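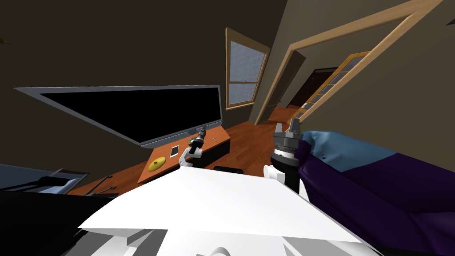 Band 7, Seite 3

Einrichtung einer Simulationszelle (am Beispiel der Zelle Plero)

Unter der Einrichtung einer Simulationszelle versteht man in der Robotik das Anlegen, Abgleichen und laufende Pflegen einer gerechneten Umgebung, in der ein virtueller Roboter Aufgaben übt oder vorführt. Die Zelle Plero bildet einen mobilen Zweiarmroboter in einer Wohnung nach. Zu ihr gehören ein Wohnraum mit Fernseher, Holzkonsole und violettem Sofa sowie angrenzende Zimmer, in die man durch Türen blickt. Gepflegt wird sie von der Arbeitsgruppe Trelent, das zugrunde liegende Wohnungsmodell trägt den Namen Cârstea.

Aufbau

Eine Zelle dieser Art besteht aus drei Schichten. Die unterste ist das Raummodell mit Wänden, Boden, Türen und fest stehenden Möbeln. Darüber liegen die beweglichen Gegenstände, also alles, was gegriffen, verschoben oder umgeworfen werden kann: in Plero unter anderem ein weißes Smartphone und ein flaches, rundes gelbes Objekt auf der Konsole. Die dritte Schicht ist der Roboter selbst mit weißem Korpus, zwei Armen und den Ansichten, aus denen die Szene gerechnet wird.

Reizvoll an Plero ist die ungleiche Bestückung der Arme. Links sitzt ein kleiner schwarzer Greifer an einem schlanken weißen Glied, rechts eine graue, mehrfingrige Hand auf einem schwarzen, zylindrischen Handgelenk. Für die Einrichtung bedeutet das doppelte Arbeit, denn jede Seite braucht eigene Gelenkgrenzen, eigene Kontaktflächen und eine eigene Ruhestellung. Dafür lassen sich in ein und derselben Wohnung zwei ganz verschiedene Arten des Greifens untersuchen — ein großer Gewinn, den man nach dem ersten Vergleichslauf nicht mehr missen möchte!

Ersteinrichtung

Am Anfang steht das Laden des Raummodells ohne Roboter. Geprüft werden Maßstab, Lage des Nullpunkts und die Richtung der Hochachse. Die Hochachse ist eine klassische Fehlerquelle, da Modellierprogramme und Physikumgebungen sie unterschiedlich benennen. Anschließend werden die Kollisionskörper erzeugt. Für Wände und Boden genügen Quader, Polstermöbel mit gerundeten Formen werden dagegen in mehrere konvexe Teilkörper zerlegt. Das Sofa aus Cârstea ist hierfür ein dankbares Übungsstück.

Danach wird der Roboter eingesetzt, zunächst mit festgestellter Basis. Man fährt jedes Gelenk einzeln an beide Anschläge und beobachtet, ob sich Glieder durchdringen oder der Korpus zu zittern beginnt. Zittern weist meist auf überlappende Kollisionskörper am Schulteransatz hin, seltener auf einen zu großen Zeitschritt. In Plero wird mit einem Rechenschritt von etwa 8 Millisekunden begonnen und erst bei Kontaktversuchen feiner gerechnet.

Zuletzt kommen die beweglichen Gegenstände hinzu. Sie werden knapp über ihrer Ablagefläche erzeugt und fallen gelassen, bis sie zur Ruhe kommen. Die so gewonnene Lage wird gespeichert und dient künftig als Startzustand. Bei flachen Objekten auf Holzflächen lohnt ein Blick auf den Reibwert: Ist er zu niedrig, wandern sie im Lauf einer langen Sitzung langsam zur Kante.

Abgleich der Ansichten

Jede virtuelle Kamera ist einem Bezugskörper zugeordnet, etwa dem Korpus, einem Handgelenk oder der Welt. Beim Abgleich wird für jede Ansicht festgehalten, welchem Körper sie folgt und um welche Winkel sie gegen ihn gedreht ist. Eine Ansicht kann stark gekippt sein, sodass Boden und Wände schräg durchs Bild laufen. Ob ein solcher Winkel der Vorgabe entspricht, lässt sich am Bild allein nicht entscheiden. Man vergleicht deshalb die gespeicherten Drehwerte mit der Einrichtungsdatei und liest zusätzlich die Lage der Basis aus.

Als optische Hilfslinien eignen sich lange gerade Kanten. Trelent verwendet in Cârstea vor allem die Kanten des Fernsehers, den breiten hellen Türrahmen und die Fugen des Holzbodens. Fluchten diese Linien nach einer Änderung anders als zuvor, hat sich die Ansicht oder ihr Bezugskörper verschoben.

Laufende Pflege

Zur regelmäßigen Pflege gehört der Rücksetzlauf. Dabei wird die Zelle 2.000-mal hintereinander in den Startzustand gebracht, ohne dass der Roboter eine Aufgabe ausführt. Protokolliert werden Abweichungen der Objektlagen, Durchdringungen und die Dauer jedes Rücksetzens. Das klingt eintönig, liefert aber wunderbar aufschlussreiche Kurven: Schon ein einzelner Türflügel, dessen Scharnier nicht sauber gedämpft ist, zeichnet sich darin deutlich ab.

Türen verdienen überhaupt viel Aufmerksamkeit. Ein halb geöffneter Flügel muss seine Stellung halten, bis er berührt wird, und darf beim Laden nicht nachschwingen. In Plero wird der Öffnungswinkel deshalb zusammen mit der Scharnierreibung gespeichert. Bei Sprossentüren mit Glasfeldern ist außerdem zu klären, ob das Glas als Hindernis zählt. Optisch durchlässig und mechanisch fest sind zwei getrennte Eigenschaften, die in getrennten Dateien stehen können.

Fehlerbehebung

Häufige Störungen und ihre Behandlung:

Greifer schließt, Objekt rutscht durch. Kontaktflächen der Finger prüfen, danach die Masse des Objekts. Fehlt der Masseeintrag, setzen manche Umgebungen stillschweigend einen Standardwert ein.

Finger der rechten Hand bewegen sich ungleich. Die Kopplung der Fingergelenke neu laden und die Hand aufrecht in Ruhestellung fahren.

Basis kippt beim Start. Einsetzhöhe kontrollieren. Steckt der Korpus beim ersten Rechenschritt im Boden, wird er herausgedrückt und kann sich schräg stellen.

Textur fehlt oder wirkt flach. Pfade der Materialdateien abgleichen, besonders nach einem Umzug des Projektordners.

Für die Fehlersuche wird in Plero das Prüfprogramm Gerker eingesetzt. Es stellt Kollisionskörper als Drahtgitter dar und hält die Zeit beim ersten unzulässigen Kontakt an, was die Suche nach verborgenen Überlappungen enorm erleichtert.

Versionierung

Raum, Gegenstände und Roboter tragen jeweils eine eigene Versionsnummer. Eine Änderung am Raummodell zieht stets einen neuen Rücksetzlauf nach sich, eine Änderung am Material nur eine Sichtprüfung. Der gültige Startzustand wird im Januar neu festgeschrieben, ältere Stände bleiben zum Nachrechnen früherer Läufe erhalten.

Siehe auch: Kollisionskörper, Gelenkgrenze, Mobile Manipulation, Startzustand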